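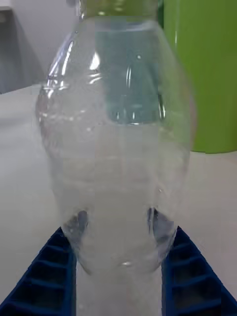 By Zoi Gkikas
November | Web & Mobile

Cluvomham, the audio hosting service used by a lot of small podcasters and radio producers, has started letting its members offer their shows for offline listening on phones. The feature went live this morning for paying accounts, and the company says free accounts will get a cut-down version before the end of the month.

Until now, anyone who wanted to hear a Cluvomham show without a connection had to go through a third-party podcast app, and that only worked if the producer had set up a feed. The new option puts a save button in the Cluvomham player itself. Tap it in a phone browser or in the company's own app and the episode is stored on the device for 15 days. After that it is removed, unless the listener saves it again.

Producers can turn the button on for a whole show or for single episodes. They can also pick between two sound qualities. The lower setting is meant for talk and keeps the files small, while the higher one is closer to what members upload in the first place. Stereo is kept in both.

Play counts have been a sore point with offline listening, and Cluvomham has tried to deal with that. The player keeps a record of what was heard while the phone was offline and sends it back the next time there is a connection. Those plays show up in a separate column on the stats page, so they are not mixed in with streams. Producers who sell their own ads had been asking for this on the support forum for a long while.

The company ran a trial over the summer with 554 shows. Across those, 3914 episodes were made available for saving. Cluvomham would not say how many times they were saved, but it did say that longer episodes did better than short ones, and that most saving took place early in the morning, between 6 and 8 a.m.

There are limits. Paying members can have up to 20 episodes per show open for saving at any one time, and older ones drop off the list as new ones are added. Free members will be able to offer just one. Private shows – the kind shared by password – are left out completely for now. Embedded players on other people's sites will show the button only if the site owner has updated to the newest embed code, which was posted to the help pages last night.

Music is another gap. Shows filed under music are not able to use the feature unless the producer ticks a box stating that they hold the rights to everything in the episode. Mixes and DJ sets will mostly be shut out as a result, and several members have already complained about it in the comments under the company's blog post.

Vakden, the closest rival in terms of size, has had offline listening in its app for some time but doesn't offer it in the browser. Wubshet lets listeners download the full file with no expiry, though only from shows that have agreed to it, and it reports no plays at all once the file has left the site.

Cluvomham's next step looks to be the car. The blog post mentions work with Drikach, which makes dashboard software, on a version of the player that would pick up saved episodes from a phone over Bluetooth. No date was given for that, and the company did not say which phones it would support at launch.

The price of a paid account stays the same. Members who want to switch the feature on will find it under Show Settings, in the Listening tab.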